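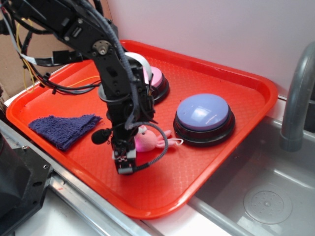

Kurkport will start taking orders on 1st July for the Jurkix, a small countertop robot arm that comes as a kit and has been a long time coming, as anyone who signed up for the early newsletter will remember. The price is $897, and that covers the arm, the gripper, the power supply and a printed manual that is (we are happy to report) a real book with real drawings in it.

The kit is aimed at schools, hobby clubs and people who like to tinker after dinner. It goes together with 113 screws, all of them in labeled bags, and Kurkport says a patient beginner should set aside two evenings for the job. Oratile Msimang, who led the design, thinks most families will want to take longer than that, and she sounded rather pleased about it.

"You learn the arm by building it," she told us. "When something comes loose a month later, you already know which bag it came out of."

Once it is built, owners can work through a set of starter activities, such as pressing big round push buttons, moving a soft toy from one spot to another or nudging a folded towel across a tray. They sound simple, and for a person they are, but getting the reach and the angle right is where most of the fun is - and a good deal of the muttering, too.

The software is called Cindero and runs on an ordinary laptop. A trial version went out to testers in February, and their main complaint was the setup menu, which has been shortened quite a bit.

Repairs and spare parts will be handled by Sarantis, where Pantelis Kalogeropoulos runs the service desk. He expects the gripper to be the part people ask for most, and he plans to keep plenty on the shelf. The warranty lasts two years and still holds if you built the arm yourself - as, of course, everyone will have done.

Schools ordering for a whole class can ask Kurkport for a separate quote.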